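Last updated: Jun 4, 2025

Momarham laundry arms: where we are with the grant

Hello again to everyone at the Natance small projects fund! I promised you a proper update before the summer break, so I made a pot of coffee, dug out my notebook and sat down at the one bench in the Clullelthorpe workshop that isn't covered in screws.

The short version is that both arms are up, they move together, and we're now working with real clothes. The longer version has a few bumps in it, and I'd like you to hear about those too, seeing as you're paying for the motors.

Money first. You gave us 1,000 dollars and I've spent 716 of it. Most of that went on motors, and a painful amount went on shipping (I won't make that mistake twice – next time I order everything in one go). The rest was cable, clips, fasteners and a power supply that replaced the one I cooked in the first month. That one was my fault. I had the voltage set wrong and I knew it the second I smelled it. The workshop lent us the table and the tools, so none of that touches the grant.

The build itself went better than I'd feared. Both arms are the same design, white plastic links with the motors at the joints, and they share one mounting bar so they can't drift apart when the bench gets bumped. My first version had each arm clamped down separately and I spent whole evenings measuring the gap over and over. Bolting them to one bar was a suggestion from your last round of comments, and I'm really glad I listened!

Cables were the big time sink. I ran them too tight at first and the elbows kept tugging at the plugs, so I redid every one with a wide loop at the elbow and clips along the links. It looks a bit goofy, and I've stopped caring.

Then there's the software. I'm using the Söderlund control code that a friend of the workshop put together, with my own changes on top. It was written for one arm, and getting two to start and stop together took me most of the spring. I still get a small lag on one side when the computer is busy, and that's on my list.

For practice we drive the arms by hand and record what they do. We have 597 recordings so far. Plenty of those are messy, and I haven't decided whether to keep the ones where I fumbled and recovered. My gut says keep them. T-shirts are the main job for now, and dark ones are by far the hardest for me to drive – the grippers are black too, and I lose track of where the fingers end and the cloth begins.
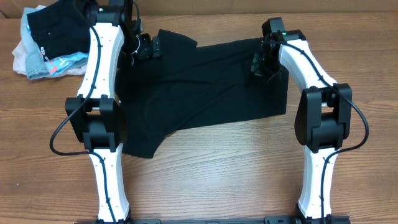

Both grippers over a black t-shirt, with more clothes piled in the back corner.

What's left? I want to fix that lag, print softer fingertips and try 4 kinds of garment by September, starting with t-shirts and jeans. I'd also like to put a lighter cover on the table for the dark shirts, though I go back and forth on that. Brown wood is what we've got in all the recordings up to now, and switching partway might cause more trouble than it saves.

I don't need any more money at this point. What would help is clothes! If anyone at the fund has old shirts in odd sizes, kids' ones especially, please drop them off at the workshop and I'll put them to work.

I'll write again in September with the garment results and the final receipts.

Contact: Momarham project, Clullelthorpe workshop | © 2025 Momarham | Back to top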